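Chopsticks on the table full time: storage or surrender?
3 min read

tallspoon588
Our chopstick holder lives on the round table now. I bought a drawer tray for this exact job (Plindby, fits nothing) and it has been holding batteries since June. My other half says a holder left out between meals is clutter. I say it's a centerpiece with a spoon in it.
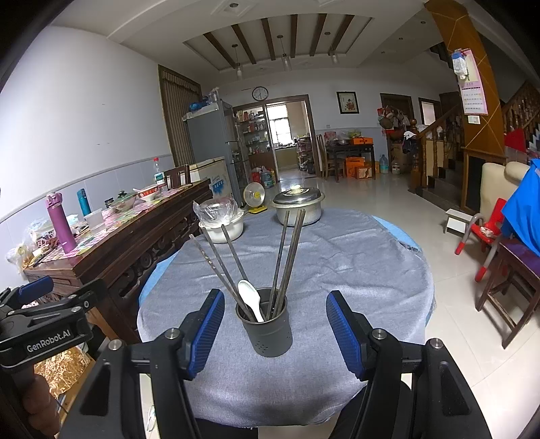
Category: Kitchen & Dining > Small Storage

Holes near the base, so it drains. Weighs next to nothing, so a bunch of long chopsticks leaning outward makes me nervous. Do I keep it out or give in?

polat_pan
Keep it out. Drawers are where chopsticks go to lose their partners. I'd be more worried about the cloth, which could use an iron.

tallspoon588
The cloth is relaxed.

dilik70
Disagree with Polat. Anything that drains belongs by the sink, and a tablecloth isn't a sink. Also, your pots are on the same table. At what point do you eat?

tallspoon588
Around the pots, like civilized people. The sideboard was meant to take the overflow, but it filled up with bottles and bowls and then the bags and packets moved in — I think they pay rent.
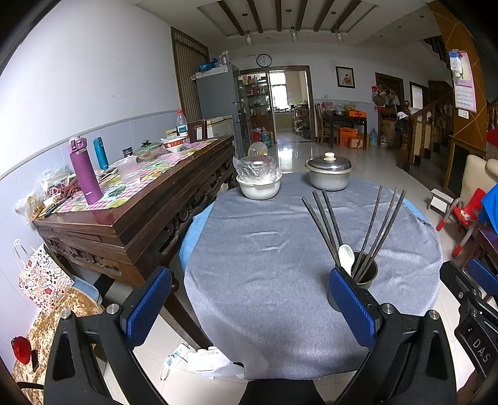

I cleared it once at 7 a.m. and by lunch it was back to normal. So the holder stays on the round table until somebody shows me a better spot.

dilik70
A saucer under it, then. Final offer.

polat_pan
I can live with a saucer. Still iron the cloth.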